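Why Does Steam Cook Your Food?

By Veronica Crăciun

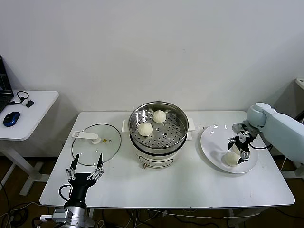
Two steamed buns in an electric steamer, with the glass lid off.

I love dumplings, buns, pretty much anything soft and puffy, so I've spent a lot of time staring at steamers. And one day I started wondering: how can wet air cook dough?

Let's start with water. Water is made of teeny tiny bits called molecules, and they're always jiggling. Heat them up and they jiggle faster and faster, until they zoom off into the air as a gas. That gas is steam! (Funny thing: real steam is invisible. The white cloud you see over a kettle is tiny drops of water that have already cooled down.)

Now for my favorite part. When steam touches something cooler, like raw dough, it turns back into water and lets go of all the heat it was carrying. It carries LOTS. So the dough gets hot on every side, even though it never goes for a swim.

Buns puff up because of yeast, a living thing so small you need a microscope to see it. Yeast munches on sugar and burps out gas, and the gas makes bubbles in the dough. In the steamer the bubbles swell, then the dough sets around them. Steamed buns stay pale, too. Browning needs a hotter, drier place, like an oven.

My friend Lăcrămioara Văduva makes hers with cabbage inside, and she lets them rise for 30 minutes first. I always want to peek!

Steam can burn you badly, so ask a grown-up to lift the lid.

Try this: breathe on a cold window. See the fog? Your breath has water gas in it, and the glass just turned it back into drops.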